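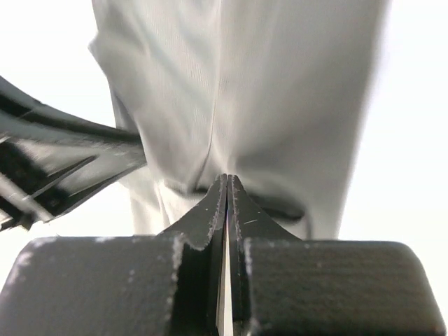
Two grippers on one piece of light gray fabric. Cloth handling is covered under "Grippers and fabric."

Getico Cell Rules: Frequently Asked Questions

These answers apply to anyone running or reviewing work in the two-arm cells at the Getico site. They cover the Plurov folding project and the Mester sorting project. The Parisi line has its own rules and is not covered.

General

Who has to follow these rules?
Everyone who powers up a cell, loads cloth into it, or changes a program. Visitors don't need to read them but must be with someone who has.

Do the rules replace the risk assessment?
No. Each cell has its own risk assessment, kept in the binder at the cell and on the shared drive. If the two disagree, follow the stricter one and tell the cell lead.

I was trained on one cell. Can I run another?
Only after a walkthrough of the new one. The stop buttons are not in the same place on every cell.

Starting and stopping

What do I check before the first run of the day?
Test the stop button. Look along each arm for a cable that has come out of its clips or could snag when the wrist turns. Look for exposed or pulled wires at the arm bases. Clear the table of tools, cups and phones. Then home both arms at low speed and watch them do it.

Can I reach in to straighten a cloth while the arms are paused?
No. A pause in the software is not a stop. Press the stop button, wait for both arms to be still, then reach in. This is the rule people break most often, usually over a wrinkle that didn't matter.

What speed should I use for a new program?
Start at the low setting. Nine clean runs in a row are needed before you go to normal speed. If you change the program, start the nine again. A change to a comment or a file name doesn't count.

Who can reset after a collision?
Any trained operator can reset after light contact between the grippers, once both have been checked for damage. Contact with a wall, a post or the table needs the cell lead.

Grippers and fabric

Are scuffed fingers a reason to stop work?
Scuffs and small scratches are normal and don't need a report. Run a scrap of thin cloth along the fingers, with the power off. If it catches, the finger has a burr and must be swapped before the next run. Don't file burrs down yourself.

May both grippers hold the same item?
Yes, and most folding programs need it. The arms must not pull against each other. Lay the item down and let one gripper go if you see the cloth go tight, and write down the program step where it happened.

Where do items go between runs?
In the tray, inside reach of the arms but off the folding area.

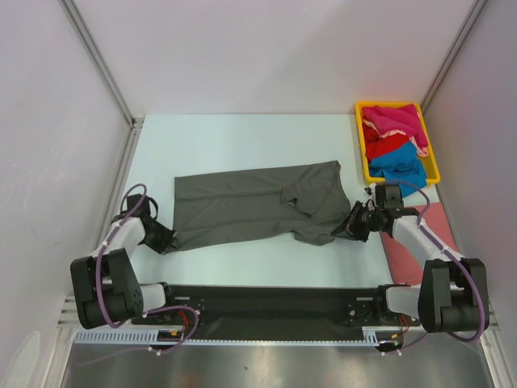 Leave the middle of the table for the item being handled. One item at a time is the rule on Plurov cells. Cloth may be crumpled in the tray, as the programs expect that, but keep it from spilling over the side nearest the arms if you can. If a piece hangs over, tuck it back in at the next stop.

What fabrics are allowed?
Cotton, polyester and blends of the two. Nothing with metal zippers, pins, loose threads longer than a finger, or beads. Wet cloth is not allowed in any cell.

Records

What goes in the log?
Program name, start time, end time, number of runs, and anything that made you press stop. Failed folds go in too. The log had 235 entries when we reviewed it in January, and the most common gap was a missing reason for a stop. "Stopped" is not a reason – "left gripper missed the hem" is.

How long are logs kept?
Seven years for paper and electronic copies. Camera recordings follow the project's own schedule, so ask the project lead.

Do near misses have to be reported?
Yes, before the end of the shift. Use the short form, page 2 of the binder. You don't have to name yourself.

Changes to the rules

How do I ask for a change?
Write down the rule, what you want instead, and which cell it affects, and hand it to the cell lead. Until you get an answer, the current rule applies. Approved changes are added to this page and to the binder at each cell – if your binder is out of date, print the new page and take the old one out.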